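From: Barnabás Kerekes
To: Onulano users list
Subject: Re: five-finger hands vs. the two-jaw gripper in sim

On Sunday, Kálmán Juhász wrote:
> Before I move our kitchen tasks over to the five-finger hands I'd like to
> hear from someone who has run them for more than an afternoon. Are they
> any good on round stuff? We get decent numbers with the plain Vincze
> two-jaw on boxes and bags, but fruit is a mess. Also, which controller
> are you on, Plumo or the stock one?
>
> Kálmán

Hi Kálmán,

Plumo, and I'm not going back! I've had the black hands on both arms in the simulated kitchen since April, same marble counter you've got in your build, and I finally let a full batch go through: 4,000 episodes, of which 3,931 ran to the end without the physics blowing up. The rest I threw out (mostly fingertips sinking into the counter, you know the one).

So, round stuff. The tomato is my favorite test because the two-jaw used to squirt it halfway to the wall. With the hand I get the fingers over the top and the thumb underneath, and it stays put much better on the lift. 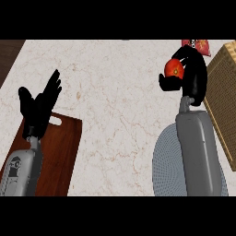
I had to drop the finger stiffness quite a bit to get there. With the default values the fingers close like a mousetrap and you're back to chasing fruit. Start low, then raise it until the grip stops sagging. I also close the thumb a hair before the others – Plumo lets you set the delay per finger, and the stock controller doesn't, or at least I never found where.

Where I still like the Vincze: anything flat. The cutting boards are miserable with the hand. It wants to curl, the knuckles bump the counter, and you end up pushing the board along. The handle slot ought to help, but getting a finger into it reliably is a whole project of its own. Bags are a tie for me.

One more thing, about where you park the idle hand. I leave mine open, fingers spread, up over the counter. Parking it closed saved no time at all, and the wide-open pose gives the planner an easier first move. It does hide a chunk of whatever is under it from the overhead view, so if your policy leans on that camera, try a few parking spots before you train. 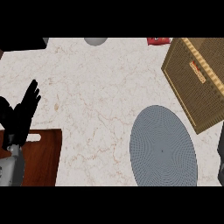
Settings and leftovers

Controller: Plumo, thumb delay on, everything else as shipped except stiffness.
Hands: same model left and right, don't mirror the joint limits by hand, the importer does it.
Camera: overhead for most of it. I tried adding wrist views and they slowed my machine to a crawl, so I only kept them for 1,027 episodes. Too early to say if they help.
Scene: the Clenness object pack with my own friction values. The pack's friction is way too slick for skin-like fingertips.

I can send you the config if you want it, just bug me off list. I'd love to see your two-jaw numbers on the same objects – mine are from an older build, so I don't quite trust the comparison.

Barnabás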